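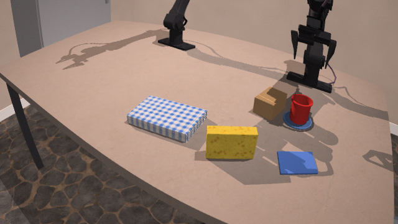
My sister thinks I should drop the class while there is still time to get half the fee back, and she told me so on the phone last night before I had even gotten to the part about the grade. She did two years of night school herself and she says an online course will eat every evening you hand it, and that a writing class will eat them faster than the others. I said I would sleep on it. I slept on it very well, as it happens, and I'm not dropping.

April 22, 2026

So, the grade. The reflective essay came back with a C plus and a long paragraph of comments, longer than some of my own paragraphs (which was one of the complaints, that mine are too short and start too many times). I had been so proud of that essay! I wrote it over most of a week, at the kitchen counter and once in the car outside the dentist, and I read it out loud to myself with the radio off, the way the handbook tells you to. The instructor said I had told a nice story and had forgotten to reflect on it. She put it more kindly than that, but there it was. She wrote, "You tell me what happened at the bakery, and I believe you, but what do you think about it now?" I must have read that line ten times over my coffee.

And the trouble is I do think things about it now. I think them all the time, I just didn't know I was allowed to put them in. When I was in school we were never to say "I" in a paper, and I had a teacher who circled every one in red, so all these years later I still feel a little naughty typing it. Now they want it, and they want it with sources. I spent the whole first unit taking myself out of my sentences and I suppose I'll spend this one putting myself back.

The revision can be handed in for a new grade as long as it stays under 2,000 words, and there has to be a cover note of 200 words explaining what was changed and why. I wrote the cover note first, before changing a single thing, and it was wonderfully easy, and it made me sound like someone who knows what she is doing. Then I opened the essay itself and moved one comma and went to fold towels.

After the towels I did better. I took out the entire opening, all that business about the weather and the bus and what the street smelled like, and started with the morning I burned the rolls. It hurt to lose the bus. I saved it in a separate file called "bus" in case I ever need it. Then I went through and after each bit of story I made myself write one sentence beginning "I think now that," with the plan of cutting those words off later, and some of what came out surprised me. I hadn't known I was still cross about the rolls.

The discussion group is a mixed bag. There are four of us in mine, and two have gone quiet, so it's down to me and the woman from Kumen, who writes lovely long replies at hours when I am fast asleep. She read my draft and asked for more about my boss, and I don't want to write more about my boss, so probably that is where the reflection is hiding. I promised her comments on hers in return. It's about learning to drive on a farm road and it's so much better than mine that I can't work out what to say beyond "more please," and we are supposed to ask at least two real questions. I'll ask about her father in the passenger seat, because he stops talking halfway through and I wanted to know if that was on purpose.

I also lost a good half hour to citations. I had one source, a little article on first jobs, and I could not make the date go where it was meant to go. The handbook shows you how to do a book with one author and a book with many authors and a speech and a map, and mine was none of those. In the end I copied the pattern for a magazine and moved on with my life. If it's wrong she'll tell me, she is very thorough.

There was an email, too, from one of those outfits called Clasix offering to write "any essay, any level." I don't know how they got my address. I was almost flattered that someone thought I was a sophomore. I deleted it, and then felt so virtuous that I had a second piece of the lemon cake.

It's late now and the draft is still missing its ending. The old one said that the bakery taught me the value of hard work, and she had put a tiny question mark next to it. I've taken it out. Tomorrow I'll try again after breakfast, before the phone starts, and I need to remember to buy printer paper and call my sister back.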